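Field Report 3: Open Day at the Pelska Robotics Lab
Intro to Automation, spring project

So for my site visit I picked the open day at Pelska, the lab out on the Revivham side of town, mostly because it was free and I could get there on the bus. I went on a Wednesday and got there a little early, which turned out great because the first demo group was tiny and I got to stand right up by the screens!

My question going in was pretty simple: how does a robot get ready to work in a kitchen before anyone lets it near a real one? In class we talked a lot about factory arms that do the same motion all day, and I wanted to see the opposite case, where stuff is all over the place and never quite where you left it.

The first stop was the simulation room. The project there is called Pereo, and it's a kitchen that only exists on a computer. I'll admit I was a tiny bit let down at first (I came to see robots, and there I was looking at groceries), but this ended up being the part I wrote the most notes on. The staff build a countertop, put things on it, and the software has to work out what each thing is and how it could be picked up. Then they shuffle everything and go again. The presenter ran 20 layouts while we watched, and she let people in the group call out which object should be the target.

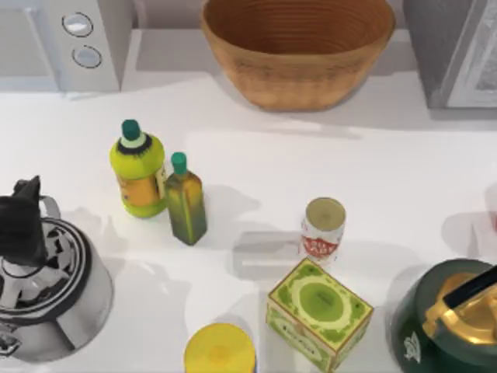

One of the Pereo countertop layouts, seen from above.

I called out the slim glass bottle, the one that looks like it has oil in it. It stands right next to a bigger yellow-green bottle, and both of them have teal caps, so I figured that would be mean. The presenter said it was a good pick, and that two things standing close together is one of the cases they test the most. A gripper needs room for its fingers on both sides, and a neighbor eats up that room. She also got us thinking about the two kettles. The silver one is shiny enough to have streaks of gray and white all over it, and a program that goes by color can get pretty confused by that. The dark green one is easier on color, but it has that black handle arching over the lid, so you have to decide if you're grabbing the handle or the body. I had never thought about a kettle that hard in my life.

Somebody asked why they bother drawing shadows. I liked the answer a lot. If the practice pictures have no shadows, the software sees its first one in a real kitchen and may treat it like an object. I wrote that down and put a star by it.

After that we moved to the hardware bay, where they had a real arm picking sponges out of a bin. It made 12 tries while my group was there and dropped three. One sponge landed on a kid's shoe, and he was thrilled. The arm was slower than I expected, and way quieter too. I asked if it had learned from Pereo and was told yes, partly, but the sponge demo also used practice runs on the real bin. They call the whole setup Geraghty, arm and bin and software together, and I kept thinking it was the name of just the arm, so sorry if I mix that up in my slides.

What I would do differently: I should have asked how long it takes to build one of those objects on the computer. I have five pages of notes and that isn't in any of them. I also didn't ask what happens with things that squish or spill, and a real kitchen is full of those.

For the final project I want to try a very small version of the layout test, with boxes and cans on my desk and the free vision software from our lab section. I'm going to start with things spaced far apart and push them closer until it starts making mistakes. I still need to find out if I can borrow a webcam stand for that.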